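I moved into the second-floor apartment on Velley Street in July, and by the end of the first week I had stopped sleeping. The place was fine in every other way. The rent was lower than what I'd been paying, the windows faced the back, and the kitchen had a real pantry. But the bedroom shared a wall with the elevator shaft, and I hadn't thought to check that when I came to look at it.

I'm writing down what I did about it because I spent a lot of evenings searching for this kind of thing and mostly found people selling foam panels.

The first thing I tried was earplugs. I went through three kinds. The wax ones worked best for blocking sound but I'd wake up at 4 a.m. with one stuck in my hair. The foam ones were comfortable for a few hours and then my ears hurt. I still keep a pair by the bed for nights when somebody is moving in or out.

Next was a fan. My old one was a Brunov that I bought secondhand, and it had a click on every rotation that was worse than the elevator. I gave it away and bought a plain box fan for 33 dollars. It helped with the voices in the hallway and did nothing for the elevator, which is a low sound, more of a thump you feel through the headboard.

The headboard turned out to be most of the problem. My friend Aicha Chraibi came over for dinner, put her hand flat on it while the elevator was running, and told me to pull the bed out from the wall. I had pushed it tight against the wall to save space. We moved it out by the width of a hand that same night, and I slept until 6:30.
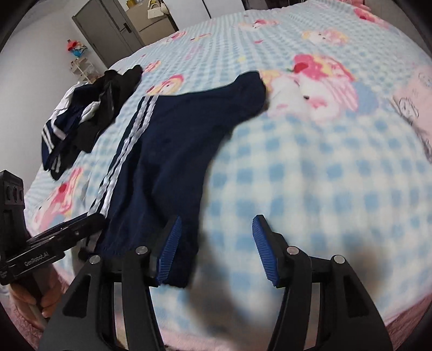
After that I got more serious about the layout. I measured the room and figured out that the bed would fit along the opposite wall if I got rid of the tall dresser. I didn't want to get rid of the dresser. It took me two weeks to admit that half of what was in it was stuff I never wore. I sold it to a man named Segundo Marulanda, who carried it down the stairs with his brother - the elevator was out that day.

The low shelf I bought to replace it holds less, but it fits under the window. The closet takes the rest.

I also wrote to the building management. I kept it short: which apartment, what times, what the noise was like. They answered after a while and said the brake on the elevator was due for service. Someone came and worked on it for a morning. The thump is softer now, though it's still there if I listen for it.

A quote I got for soundproofing the wall came to 1,443 dollars, and I'm a renter, so that was the end of that. A thick rug cost me 293 and made the room quieter in general, mainly from the apartment below. I would buy the rug again.

If you're looking at apartments, stand in the bedroom for ten minutes with the door closed and ask where the elevator and the pipes are. Go back in the evening if they'll let you. I'm planning to stay another year, and the next thing on my list is the bathroom vent, which rattles when it's windy.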